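Nov 5, 2018

Monday night, kids finally down, tea gone cold next to me already. I want to get this written before I lose the mood, because today was the day I canceled the allowance. Well, paused it. The old version of it, anyway!

Some background for future me, who will have forgotten. Since March we've been handing over the money every Saturday, tied to chores. Two dollars for the little one, five for the big one, and a chart on the pantry door with stickers. I loved that chart. I spent a whole evening on that chart. And for a while it went great, beds made, shoes lined up, everybody very pleased with themselves (me most of all).

Then last week I asked my oldest to carry the recycling out and got, with total sincerity, "How much is that one?" I stood there holding a box of cans and had no answer. She wasn't being rude. She'd learned exactly what I taught her, and I didn't like it one bit.

So I called Tala Bataineh, who has raised three of them to adulthood and still likes them all. She laughed at me for a good long while and then told me she never paid for chores at all. Everybody who eats here cleans here, was her line, and the money was a separate thing, for practicing with. If they blew it on Saturday they were broke till the next Saturday, and she didn't lend. I said that sounded harsh. She said it was the cheapest lesson they ever got – better to go broke at 8 over a bag of candy than at thirty over a truck.
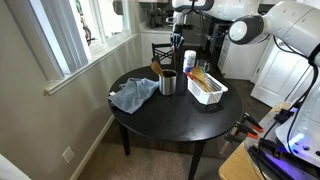
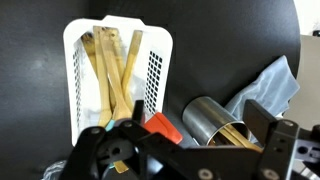
Anyway, I chewed on it all weekend and talked it over with Iñaki Soler at the Grasusby bus stop this morning, and he had the opposite view, of course. He did paid chores as a kid in Sorville, saved up for a bike, and says it made him who he is. I pointed out that he also still hates doing dishes. He allowed that this was true.

Where I've landed is sort of in between. Regular jobs are just regular jobs now, no pay, no stickers. The allowance comes every Saturday no matter what and goes into jars, one for spending and one for saving (I thought about a giving jar too, but let's see if we survive the first two). And then there's a short list of extra jobs, real ones I'd otherwise put off for months, that anyone can sign up for if they want to earn more. Washing the car. Sorting the Lego into something I can walk through barefoot.

I announced all this at dinner, over the pasta, with what I thought was a pretty good speech. The little one asked if he could keep the stickers. Yes, he can keep the stickers. My oldest went quiet and did some math on her fingers and then asked if the extra jobs had a limit, so I may be about to go bankrupt myself.

She also wanted to know what happens if I forget a Saturday, and I said then I owe her, and she wrote that down. In pen.

I still feel a bit wobbly about it. My own parents never talked about money in front of us, ever, it was like a medical condition, and I got to college not knowing you had to pay a credit card back every month. I don't want that for these two. But I also don't want to be making it all up as I go along, and I clearly am.

Need to pick up two jars with lids tomorrow, and get small bills out before the weekend. Also call the dentist back. Bed now.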